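Estulberg Repair Records

One row per item brought in to the Estulberg repair workshop, with what was wrong, what was done and which spare parts were used. The current release has 1672 rows and 16 columns. It replaces the older Lalell spreadsheet, which should no longer be used.

Files

repairs.csv - the main table
parts.csv - 309 kinds of spare part, with our own part code for each
fault_codes.csv - short codes and their plain-English meaning
CHANGES.txt - edits between releases

All files are UTF-8 with commas between fields and a header row. Text fields that contain a comma are quoted. Empty means the box on the paper form was left blank. A zero is a real zero.

Main columns in repairs.csv

item_id: number given at the front desk. Not reused.
item_type: toaster, lamp, sewing machine, door chime and so on. Picked from a list.
age_years: what the owner told us. Often a guess.
fault_owner: the owner's words, shortened.
fault_code: the repairer's finding, from fault_codes.csv.
outcome: fixed, part_fixed, not_fixed or advice_only.
part_code: links to parts.csv. Several codes are split by a semicolon.
minutes: time at the bench, to the nearest five.
weight_kg: weighed at the desk with the cord attached.

The remaining columns are for internal use (form version, shelf, entry batch) and are kept so that old scripts still run.

Spare parts

Parts are grouped by what they do, then by size. Solenoids and small motors have separate codes even where they came out of the same appliance. Wire harnesses are coded by their connector and the color of the leads. A harness with bare ends on some leads is still a harness - do not look for it under loose wire.

Voltage is filled in only when it was printed on the part or measured. If neither was done the field is blank, and it should not be worked out from the item type.

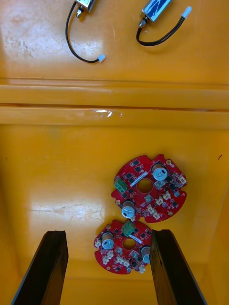
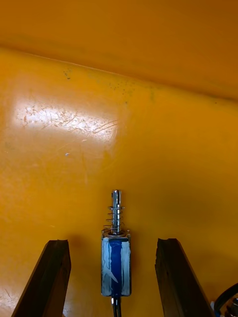

A small push-pull solenoid standing upright.

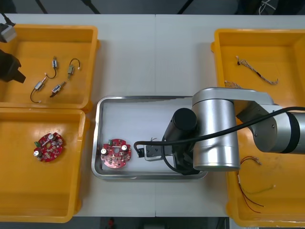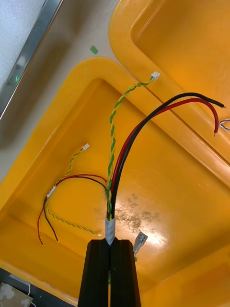
Wire harness with a twisted green and yellow pair, plus a red lead and a black lead.

How the records were made

Repairers fill in a paper form while they work. Forms are typed up in batches, and a second person reads each batch against the paper. Until last November there was no second reading, so spelling in the early rows is uneven. Item types have been corrected throughout. The owner's words have not.

Names, phone numbers and street addresses are on the paper only and were never typed in. We removed a free comment column before release after finding a few phone numbers in it.

Known problems

105 rows have a fault code but no outcome. Most are items that went home to wait for a part and did not come back. Please leave them out when working out a repair rate, and say that you did.

"Fixed" means it worked at the bench. We do not follow up.

Lamps are overcounted. A pair of matching lamps was sometimes entered as two rows and sometimes as one, depending on who was at the desk.

People choose what to bring us. Large appliances are almost absent, and the table says very little about how often any product breaks.

The minutes column does not include time spent hunting for a part.

Loading the data

Read part_code and item_id as text. Some codes start with a zero and spreadsheet programs will drop it. The Govusance import script handles this, but it expects the file names shown above and stops with an error if they have been changed.

License and credit

Free to use and share, including for paid work. Credit "Estulberg Repair Records" and give the release number from the top of CHANGES.txt. The fault code list was adapted from the Deligiannis list, with the heating and lighting codes merged.

Corrections are welcome through the issue tracker. Include the item_id and the column name.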